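Two-handed cloth folding from hand-held grippers: frequently asked questions

These are the questions we get most often about the Vesar folding study. They cover how the demonstrations were recorded and what the trained policy can and can't do so far.

How is a demonstration recorded?
A person works with a gripper in each hand, in an ordinary room, and folds the laundry with them. The camera on the gripper records the view the robot will later have.
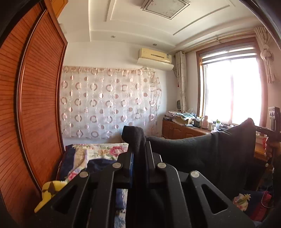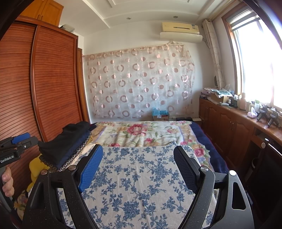
Views from a gripper camera in one of the bedrooms, with a second hand-held gripper at the side.

Why not drive the robot directly?
Speed, mostly. A folder with hand-held grippers gets through a shirt in 16 seconds on a good run. Steering our arms by remote control took far longer, and we couldn't take the arms into people's homes.

How much data did you use?
The main set has 2000 demonstrations from homes in Flultton. Failed grasps were kept if the person recovered and carried on.

What was the result?
On flat towels the policy finished 94 per cent of trials. Trousers and soft, heavy tops did worse – usually one gripper let go of a corner while the other was still lifting.

Does it need a tidy room?
No. We asked people to leave their rooms as they were. Strong light from a window still causes trouble, and we are testing a fix for it.

What is the Olteanu split?
It is our held-out test: 3 homes that do not appear in training at all. Please report results on it separately.

Can I use the data?
Yes, for research. Requests go through the Landico download page and are checked every Thursday.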